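Lamurside Residents' Forum > Council and Public Services > Reporting app for neighbourhood policing

Thread: Consultation on the Medent reporting app

R. Sukprasert (Moderator)
Members will be aware that the consultation on the Medent app closes at the end of August. The proposal is that minor matters, such as noise, fly-tipping and damage to street furniture, be reported through the app in place of the telephone line. The forum has been asked to submit a collective response. Please set out your views below and keep to the proposal itself.
Ratree Sukprasert

harbour_lane
I wish to record my support. The telephone line closes at 5 pm and most of the matters I have reported took place after that hour. A written report with a reference number would be an improvement on leaving a message.

Jollport Road Tenants
Our association does not share that view. The trial in Jollport produced 598 reports, and the summary paper does not state how many of them received a reply from an officer. Until that figure is published we cannot recommend the scheme to our members.

pmw_east
The paper gives 600, on page 2. Is the previous poster working from an earlier draft?

Jollport Road Tenants
We are working from the table in the annex, which gives 598. The figure on page 2 appears to have been rounded. The point about replies stands in either case.

dunmore44
I have no objection to the app in principle. My concern is with section 4, under which a report may be closed without any contact with the person who made it. I reported water coming through from the landing in my building and the matter was passed between the police line and the housing office twice. I should like to know which body would have dealt with it under the new arrangement.
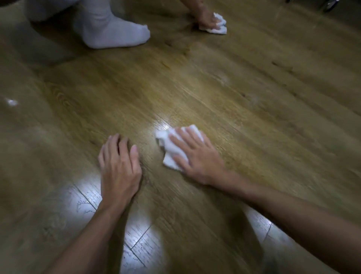
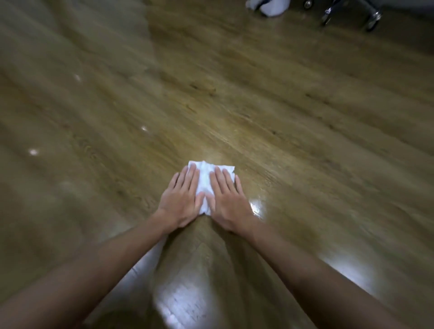
Both pictures: wood-grain floor, white cloth in use.

harbour_lane
With respect, a leak is a housing matter and would fall outside the app altogether. Section 1 lists the categories.

dunmore44
I have read section 1. It also includes "other damage to shared property", and that is the wording the housing office relied upon when it referred me to the police.

R. Sukprasert (Moderator)
I will include a request that the wording be made clearer. May I ask members to return to the question of access for those who do not own a suitable telephone?

Adjei
On that question, the paper says that the telephone line will be "kept under review". I read this as notice that it will be withdrawn. My mother reports matters by telephone and will not use anything else. The response should ask for a firm undertaking that the line will remain.

pmw_east
I do not read it in that way. Every service is kept under review. If the line is little used after a year, it would be reasonable to look at the cost again.

Adjei
Then the paper should say what is meant by little used. I cannot support it as it stands.

R. Sukprasert (Moderator)
Thank you. The draft response will note support for evening reporting, the request for figures on replies, and the disagreement over the telephone line. It will be posted in this section for comment before it is sent.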